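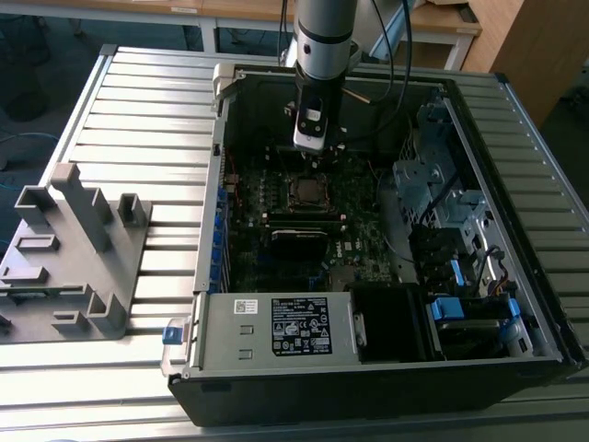 A garra sobre a placa-mãe, com a torre deitada na bancada.

Análise: garra paralela Grilex e módulo de câmera Fluma em desmontagem de PCs

27 de agosto de 2022

Testei o conjunto durante 30 dias na oficina compartilhada Meesuk, sempre na mesma tarefa: trabalhar dentro de uma torre Dell aberta, deitada de lado. O braço já existia na oficina e fica fora desta avaliação. O que se avalia é o que vai do punho para baixo, mais o software de controle que acompanha o kit.

Montagem

O flange encaixou sem adaptador. Os parafusos fornecidos são curtos demais para usar arruela de pressão, e acabei trocando por outros de 6 mm a mais. O manual trata a fixação do suporte da câmera em meia página, com um desenho que não corresponde à peça entregue. O torque recomendado não aparece em lugar nenhum.

Os cabos saem para cima, junto ao punho. Convém deixar folga generosa antes de prender qualquer abraçadeira: com o cabo justo, a última junta perde curso e o controlador acusa erro de seguimento. Perdi uma tarde nisso.

Bancada e referência

Uso uma mesa de perfis de alumínio Sokutby. Os canais permitem parafusar batentes em qualquer posição ao longo do trilho, o que ajuda quando se troca de gabinete. Ao lado da torre fica um gabarito cinza, impresso em 3D, com postes e blocos de alturas diferentes. Serve para conferir o zero da ferramenta no início de cada sessão. A deriva medida entre sessões foi desprezível depois do aquecimento; com o braço recém-ligado, nem tanto.

Desempenho dentro do gabinete

O soquete da CPU é o ponto mais fácil. Fica no meio da placa, com espaço livre por cima, e a aproximação vertical resolve. As dificuldades começam do lado das baias de disco, onde a gaiola metálica e os cabos SATA estreitam a passagem.
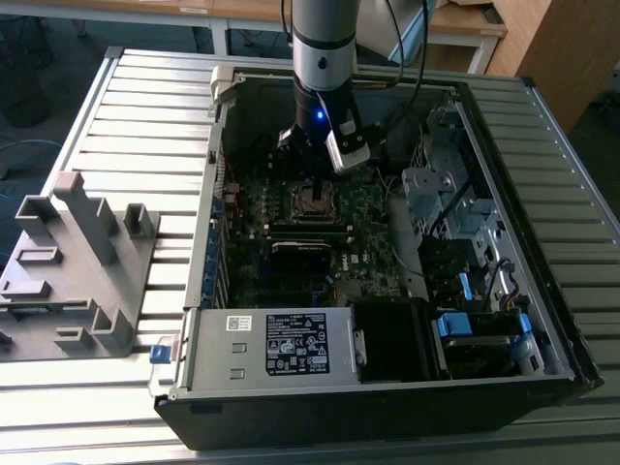

O corpo da garra é largo para esse tipo de acesso. Os dedos são finos o bastante, mas o suporte da câmera se projeta para o lado e obriga a girar o punho antes de descer perto da gaiola. Em gabinetes menores eu desmontaria a câmera e trabalharia só com posições gravadas, perdendo a correção visual. Um suporte mais curto, ou dobrável, resolveria o problema.

A força de fechamento tem 5 níveis. Para travas plásticas usei sempre o segundo. No quarto, um dedo deixou marca visível numa trava de teste. O software memoriza o nível por programa e não por ponto, limitação séria em sequências que misturam conectores e parafusos soltos.

A luz azul de estado no punho é visível de qualquer lado da bancada. Pisca quando há falha de comunicação, e o código de erro só aparece na tela.

Câmera e software

A imagem é nítida na distância de trabalho e sofre com reflexos na chapa da fonte e da gaiola. Reduzir a iluminação direta ajudou mais do que qualquer ajuste de exposição. A calibração mão-olho leva 3 minutos e precisa ser refeita sempre que se mexe no suporte – o programa não avisa.

A exportação de trajetórias funciona, em formato de texto simples. A importação falhou duas vezes com nomes de arquivo acentuados.

Prós: repetibilidade, dedos finos, calibração rápida, formato de arquivo aberto.
Contras: suporte da câmera saliente, manual fraco, força fixa por programa, parafusos curtos.

Recomendo para quem já tem braço compatível e trabalha com gabinetes de torre. Para gabinetes compactos, eu esperaria uma revisão do suporte.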